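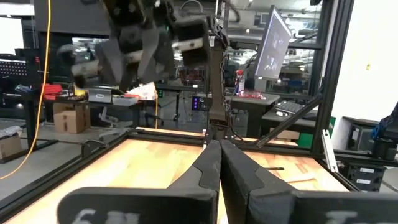 Butcher block is our favorite question at Linon, so let's start there! Yes, you can put it on a black aluminum extrusion frame, and we love the pairing. The honey-colored grain looks so warm next to all that black, and a diagonal strut helps brace the whole thing.

How often should I oil the top?
Twice a year is plenty for a workshop - we do ours in January and again in summer.

Which grit do you finish with?
200, always by hand. Imad Sabbagh swears by going with the grain, and the feel is fantastic.

Can I add a monitor arm later?
Sure! Leave 9 inches free at the back.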